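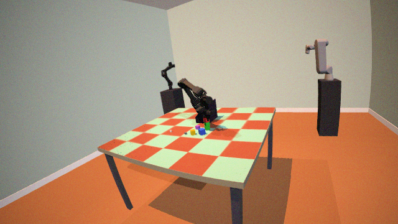 Simulierte Zelle mit Schachbrett-Tisch, Greifer dicht über den Klötzen

Terndale
Ich richte eine Zelle in Prumumari ein. Der große schwarze Arm am Tisch soll die bunten Klötze greifen und ablegen. Beim grünen fährt er in Z immer 12 mm zu tief und meldet Kollision mit der Tischplatte. Der Klotz ist im Programm mit 30 mm Höhe eingetragen. Base habe ich zweimal neu angelegt, ohne Änderung. Wo suche ich weiter?

Pestum
Schau dir den TCP an. Nach einem Greiferwechsel bleibt in der Werkzeugtabelle gern der alte Wert stehen. Bei mir waren 285 eingetragen, richtig waren fast 300. Der Arm hielt das Werkzeug für kürzer und fuhr entsprechend zu tief. Also Flansch bis Fingerspitze im Modell nachmessen, Wert eintragen, Programm neu laden. Die Base erst danach prüfen, sonst rechnest du den Fehler hinein. Zum Testen einen Punkt über freier Tischfläche anfahren und das Werkzeug um den TCP drehen. Wandert die Spitze, stimmt er noch nicht.

Entwistle
Hatte ich auch mal. Hab die Zelle neu geladen, dann ging es. Sonst Anfahrhöhe hochsetzen.

Kontakt | © Hilfeforum Prumumari | Nach oben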